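レルティヴォウ地域助成 中間報告
事業名 レンステッド集会室「おやつの時間」卓上整備
報告者 ビンタ・オサジエ
提出日 2006/2/28

前回の書面のあと、いちばん大きく進んだのはテーブルまわりです。先にそこから書かせてください。

集会室のおやつの時間は、ご存じのとおり、これまで台所のカウンターに品物を並べておいて、来た人が順に取っていく形でした。並ぶ場所が狭く、車いすの方や小さい子を連れた方には取りづらいという声を、申請のときにも書きました。1月に入ってから思い切ってカウンター方式をやめ、各テーブルに品物を運んで、そこで白いトレーに取り分けるやり方に変えています。これがとてもよかったのです! テーブルごとに会話が始まるのが早くなりましたし、初めて来た方が列の後ろで手持ちぶさたにしている姿も見なくなりました。

テーブルは助成金で6台を入れ替えました。天板はどれもつやを抑えたグレーです。最初は木目の明るいものにするつもりで見積もりまで取っていたのですが、見本を借りて実際に品物を置いてみたら、グレーのほうがずっと見やすい。赤いもの、青いもの、黄色いもの、それに白いトレー、どれも縁がはっきりします。視力の弱い参加者の方が「どこに何があるかすぐ分かる」と言ってくださって、その場で決まりました。見積もりを取り直すことになり、納品が予定より遅れた点はお詫びします。費用は当初の枠内に収まっています。

トレーについても少し。角の丸い長方形で、無地の白です。柄物も候補にあり、私は花柄が好きだったのですが、サブラマニアムさんが「柄の上にクッキーを置くと、かけらと模様の区別がつかない」と言い、試したら本当にそうでした。大きさは、飲み物と菓子箱を一緒に載せても人に渡せるくらい、というのを目安にしています。洗って伏せておく棚がまだ仮のもので、ここは残りの期間の宿題です。

品物の選び方も見直しました。以前は安いときにまとめて買った大袋の菓子が中心で、開けたあとの湿気に悩まされていました。いまは箱入りのクッキーと小さめのボトル飲料を組み合わせています。箱は端が平らなので立てても寝かせても置けますし、途中で余っても閉じておけます。小さいボトルは子どもの手でも持てて、飲みきれる量なのがありがたいところです。

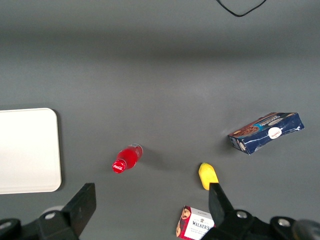

卓上での並べ方は、きっちり決めすぎないことにしました。はじめはバレトさんが作ってくれた配置図があり、トレーはここ、飲み物はここ、と線まで引いてあったのです。ところが二回目の会で、参加者の方が次々に自分の取りやすい位置へ動かしてしまい、図はすぐに合わなくなりました。それを見ていて、動かせるほうが楽しいのだと分かりました。いまの決まりは、トレーの上を最初は空けておくことと、物と物の間に手が入るだけのすき間を残すこと、この2点だけです。トレーが空いていると、みなさん自然に「何を載せようか」という話になります。この短い相談の時間が、私はこの事業でいちばん好きです。

ボトルは立てておくか寝かせておくかで、職員の間でも意見が分かれました。立てると場所を取らず、寝かせると袖が当たっても倒れようがない。転がるのではという心配も当然ありますので、寝かせるのは蓋をしたままのときに限り、開けたら立てる、ということで落ち着いています。細かい話で恐縮ですが、台ふきんの出番が減ったのは確かです。

準備の手順は次のように整理しました。張り紙にして台所の扉に貼ってあります。

天板を拭いて、乾くまで待つ。
トレーを出す。重ねたまま置かない。
菓子の箱を配る。角がつぶれた箱も中身が無事なら使う。
飲み物を配る。蓋は開けない。
アレルギー表示の札を確認する。
始まりの声かけをする。

三つ目の「角がつぶれた箱も」は、オイェラランの店から届く品のためです。運ぶ途中でしわになったり角がへこんだりした箱を、安く分けてもらえることになりました。中の袋が破れていないかは受け取りのときに一箱ずつ見ています。ラシャンスさんが店と話をつけてくれたおかげで、菓子代は会ごとに30ポンドの予算で足りるようになり、浮いた分を果物に回せました。バナナやレモンの輪切りを楽しみに来る方もいて、箱入りのものばかりにならないのは気分のいいものです。

参加の状況です。この期間の延べ人数は125人でした。申請時の見込みを上回っています。新しく来た方の中には、グラムゲートの団地からバスで通ってくださるご家族もいます。帰りの便が早いので、始まりの時刻を少し繰り上げられないかという相談を受けており、集会室の前の枠を使っている編み物の会と調整中です。

うまくいかなかったことも書いておきます。

一つは音です。入れ替えたテーブルは脚の先が硬く、動かすと床に響きます。下の階の事務所から一度ご指摘がありました。脚の先に貼るフェルトを買いましたが、はがれやすく、かぶせる形のものに替える予定です。

もう一つは片づけです。テーブルごとに取り分ける形にしたため、ごみが部屋のあちこちに出ます。ボトルと紙箱と食べ残しを分けるのに、終わってから思いのほか時間がかかっています。最初は部屋の隅に分別の箱を置いたのですが、遠くて使われませんでした。いまは会の終わりに台車で回る形を試しています。子どもたちが台車を押したがるので人手は足りるものの、箱をたたまずに投げ入れてしまうのですぐ一杯になります。箱のたたみ方を教える遊びのようなものを、タークールさんが考えてくれているところです。

天板の手入れについて、お問い合わせをいただいていたのでお答えします。つやを抑えた面は指の跡が目立たず、普段は水拭きで十分でした。砂糖の入った飲み物をこぼしたときは早めに拭かないとべたつきが残り、二度拭きがいります。窓側の台は光が斜めに当たって、拭きむらが見えることがあります。使う分には何も困りませんが、写真写りを気にする広報担当からは、窓側に薄いカーテンがほしいと言われています。これは助成の対象外と理解していますので、集会室の経費で考えます。

残りの期間の予定です。

トレーの棚を仮のものから本設に替えます。場所は流しの右手の壁で、寸法は測り終えました。台所から一度に運び出せる枚数を優先して、浅い段をたくさん取る形にします。

脚のかぶせものを全台に付けます。

参加者の方に、品物の好みを聞く時間を作ります。用紙は使わず、実物を卓上に並べて、食べたいもの、飲みたいものをトレーに載せてもらう方法を考えています。言葉がまだ得意でない方も同じように参加できますし、何より見ていて楽しいはずです。黄色いものばかり選ぶお子さんが一人いて、その子のトレーがどうなるか、いまから職員の間で話題になっています。

費用の変更をお願いしたい点が一つあります。申請書では「配膳用カウンターの補修」に計上していた分を、棚の材料と金具に振り替えさせてください。カウンターは配膳に使わなくなり、急いで直す必要がなくなりました。金額の合計は変わりません。差し替えの内訳表は別紙で添えます。ご了承いただけるようでしたら、材料の注文をすぐに進めたいと思います。

最後に、見学の件です。次の会にお越しいただけるとのこと、みんな張り切っています。開始の少し前に来ていただければ、並べるところから一緒にできます。動きやすい服装でお越しください。駐車は裏手の2台分しかありませんので、お車の場合は前もってご一報いただけると助かります。

添付 内訳差し替え表、準備手順の張り紙の写し、棚の寸法図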